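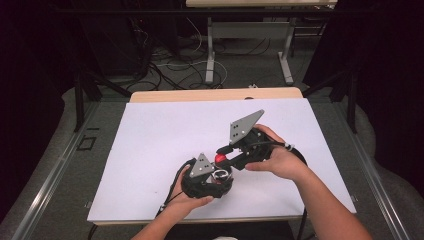

## 3.2 Erfassung der Demonstrationen

**Abbildung 3:** Handgeführter Greifer mit zwei grauen, dreieckigen Fingerplatten über der weißen Arbeitsplatte. Das Gerät wird mit beiden Händen gehalten.

Die Demonstrationen für den Datensatz Kallell wurden mit dem in Abbildung 3 gezeigten Greifer aufgenommen. Die bedienende Person führt das Gerät frei über der Arbeitsfläche, ein Roboterarm ist in dieser Phase nicht beteiligt. Dunkle Vorhänge auf beiden Seiten schirmen den Aufbau ab und halten den Hintergrund über die Sitzungen hinweg vergleichbar.

Insgesamt liegen 267 Demonstrationen von 7 Personen vor. Alle Beteiligten erhielten vorab eine kurze Einweisung und durften das Greifen frei üben - diese Übungsläufe sind im Datensatz nicht enthalten. Nach der Sichtung blieben 186 Demonstrationen für das Training übrig. Aussortiert wurden Läufe mit unterbrochenem Signal sowie solche, in denen das Objekt den Arbeitsbereich verließ.

Öffnungsweite und Lage des Greifers wurden auf eine gemeinsame Zeitbasis gebracht und anschließend geglättet. Für die Übertragung auf den Roboter verwenden wir das Verfahren Saarela in unveränderter Form. Als Vergleich dient Durov, das mit denselben Daten, aber ohne die Öffnungsweite trainiert wurde.

Eine Einschränkung betrifft die Haltung. Beim beidhändigen Führen verändern sich Griff und Handgelenkswinkel von Person zu Person, und einzelne Trajektorien enthalten Drehungen, die der Roboterarm nicht nachfahren kann. Solche Abschnitte haben wir markiert, aber im Datensatz belassen. Ihr Einfluss auf die Erfolgsrate wird in Abschnitt 4.2 untersucht.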